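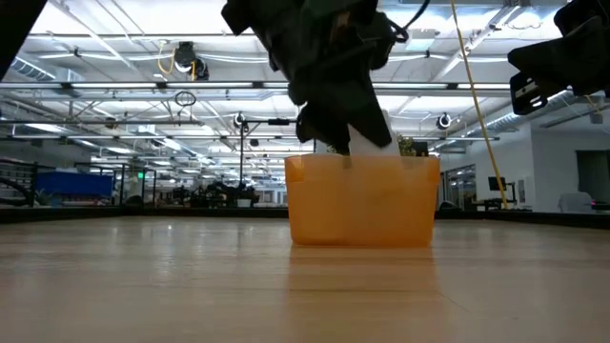

4.2 Evaluation of the Tendo two-arm cell as supplied

The second product in our comparison is Tendo, a two-arm tabletop cell offered by Flimura as a kit with an optional service contract. The kit consists of two black arms with parallel grippers, an extrusion frame that carries them on opposite sides of a wooden table, a controller, and the Roy software package, which handles teaching, playback and logging. The service contract adds remote calibration checks and a parts exchange. We bought the kit without the contract and took out the contract later, at the start of the second test block, so that both forms of the offer could be assessed on the same hardware.

Assembly followed the printed guide. The frame went together without trouble, and the rails were square on first measurement. Cable routing was less well covered. The guide shows the arms with their cables clipped to the frame over the full length, but the clips supplied would not hold the cable bundle of the right arm through its full range of motion. We left a free loop at the wrist of each arm and routed the remainder over the table edge. Flimura has since told us that this is the arrangement it uses in its own demonstration cells. The guide should say so.

Two task families were used. In the bin family, one arm lowers its gripper over a translucent orange bin and either places an item inside or takes one out. In the pad family, small white cups are moved onto or off a square orange pad by one arm while the other holds a waiting position or hands a cup across. Both families were chosen to stress the shared space between the arms, where the vendor's literature makes its strongest claim – that the two arms can be taught separately and then run together with no manual checking of the combined path. The bin also serves as a test of the perception module, as light passes through its walls and the finish of the table throws its color back as a reflection.

Teaching was done by hand guidance in the bin family and by Roy's waypoint editor in the pad family. Jahangir Saha and Karine Grewal acted as operators, and neither had used the product before the trial. Each episode was stopped at a limit of 60 seconds if the goal state had not been reached. In total 832 episodes were logged, over nine working sessions. An episode was marked as assisted if the operator touched the arm, the item or the pause button at any point before the end. By this measure 238 episodes were assisted. The remaining episodes include those that ran to the time limit without a result, so the assisted count should not be read as a failure count.

Most assisted episodes fell into one of two groups. In the first, the perception module placed the rim of the bin too low, and the operator paused the arm during its descent. Rim errors were more common when the bin stood directly under the main lights. Changing the exposure setting in Roy reduced them but also made small white items harder to separate from the bright parts of the table. In the second group, the waiting arm entered the work area early. Roy assigns the shared space to one arm at a time by means of a lock, and the lock is released when the active arm reports that its gripper has opened. With cups standing close together, the gripper can report open while a finger is still between two of them. The second arm then starts to move before the first has withdrawn.

The second behavior can be avoided by adding a retreat waypoint before the release. Once our operators had learned to do this, it became a routine part of teaching. It is not mentioned in the manual, however, and the path checker does not flag its absence. For a product sold on the basis that combined paths need no manual check, we regard this as the main fault found in the trial. Figure 3 shows the pad layout that produced it most often.

Figure 3. Tendo cell during the pad family. The left gripper is positioned among the cups on the orange pad, and the right gripper is held open between the two arms. 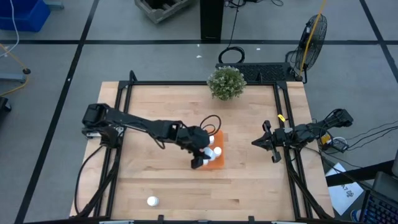
Mererid James objected that the lock should not be judged against tightly grouped items at all, given that the data sheet specifies a minimum clearance on either side of the grasped object. We accept the point with respect to the data sheet. The clearance figure appears only there, though, and Roy neither asks for it nor applies it when a task is taught. A buyer who works from the software alone would have no reason to expect a limit. We have therefore kept the episodes in the analysis and marked them separately in the released log.

The service contract had a smaller effect than expected. Remote calibration was requested once, after a gripper finger had been replaced, and the resulting offset was within the tolerance given by the vendor. Dinesh Siriwardena repeated the procedure locally with the printed target from the kit and obtained a result that we could not distinguish from the remote one. The local procedure took longer, mainly through the repeated seating of the target. The parts exchange worked as described. For a site with one cell and a person able to carry out the local procedure, the contract is hard to justify on calibration grounds. A site with several cells may come to a different view, and our data do not cover that case.

Compared with the Pindau cell described in Section 4.1, Tendo was quicker to teach and easier to move, and its logs were more complete. Pindau requires the user to draw the shared zone by hand and will not run a task until this is done – a slow step, but one that exposed the retreat problem before any motion took place. Imtiaz Begum has adapted the Pindau zone check to read Roy task files, and the script is included with the supplementary material. It was written after the last session and has been run only on stored tasks. Tests on the live cell are planned for September, using the same layouts and the same time limit.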